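Penineo Climeck Bench Cell – what you get, and how to budget for it

The Climeck is our small bench cell for teaching rooms, college workshops and people who are trying out their first pick-and-place job and would like to find their feet before spending serious money. It comes as a table and a work surface, with the brackets and cabling to take an arm, and we'll happily supply it with an arm and gripper already fitted or leave that side to you if you have one waiting in a cupboard (quite a few of our customers do, and it's lovely to see them come back out).

We get a good many enquiries that begin "how much is a robot?", and we do understand why, but the arm is only one line on the order and it tends to be the line people have already thought about. The ones that catch them out are the table, the gripper, the guarding, the delivery and the days somebody spends getting it all to behave. So before you ask us for a quotation, please have a read through what follows, put the kettle on, and jot down your answers as you go.

What to budget for

The arm. Tell us the heaviest thing you want to lift and the furthest point you want to lift it from, and remember that the gripper uses up part of the payload before you've picked up anything at all. If you're torn between two sizes, send us both sets of sums and we'll go through them with you.

The gripper. A plain two-finger gripper will do a surprising amount of work. If your parts are soft, very flat or all different shapes, set something aside for spare fingers as well – you'll want to try a few, and the first set is rarely the set you end up keeping.

The work surface. Our replacement board set is £477 including fixings, and I would always order it with the cell instead of leaving it until later. Boards get drilled, glued, scratched and dropped on, and that's what they're for.

Markers and camera. If you plan to use vision, allow for a camera and a rigid mount, and for decent, even lighting. Good lighting costs far less than the hours spent wondering why the software can't find anything after lunch when the sun has moved round.

Safety. Your own risk assessment decides this one, and we can't do it for you from a distance. What we can do is send the drawings early, so that whoever signs it off has something to look at. Please don't leave the guarding out of your first figure in the hope of adding it quietly in the next financial year.

Your own time. Dehua Xia, who looks after our installations, suggests setting aside 13 working days between delivery and the day you expect to show it to anybody important. You may well need fewer, and then you can spend them practising.

Delivery and siting

Cells are built to order at Padodside and normally leave us in around 2 months. For anything needed in place by the end of May, we must have a confirmed order by 4th March. Measure your doors, please, and the lift if there is one, and tell us about any steps. You'll also want 400 mm clear behind the table so that you can reach the connectors without moving everything, and a proper level floor underneath.

If you're hoping to run the cell with our Tiêu recording software, say so on the order form. The licence is priced separately and it's simpler to set up before the crate is packed. Anjani Ngui answers all the quotation emails herself and doesn't mind in the least if your plans are half formed.

Choosing your first task deserves as much care as choosing the kit, and our advice is to start with something cheap, sturdy and easy to replace. Coloured wooden blocks are hard to beat: a cylinder, a cube, a star and a heart each ask something a little different of the gripper, and they'll cost you next to nothing if one goes missing. Set them out on a planked wooden board bolted down to the perforated table, and you have a surface that can be swapped when the job changes. A square black-and-white marker on the forearm, facing outwards, is another small thing to put on the list if a camera is going to be watching the arm. Once you're happy with blocks, bring in your real parts a few at a time, and keep a little of the budget back for whatever they teach you.

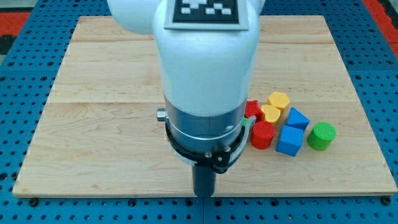

Related items
Climeck replacement board set
Climeck camera mount and lighting bar
Gripper finger assortment
Tiêu recording software – single licence
Site planning checklist
Request a quotation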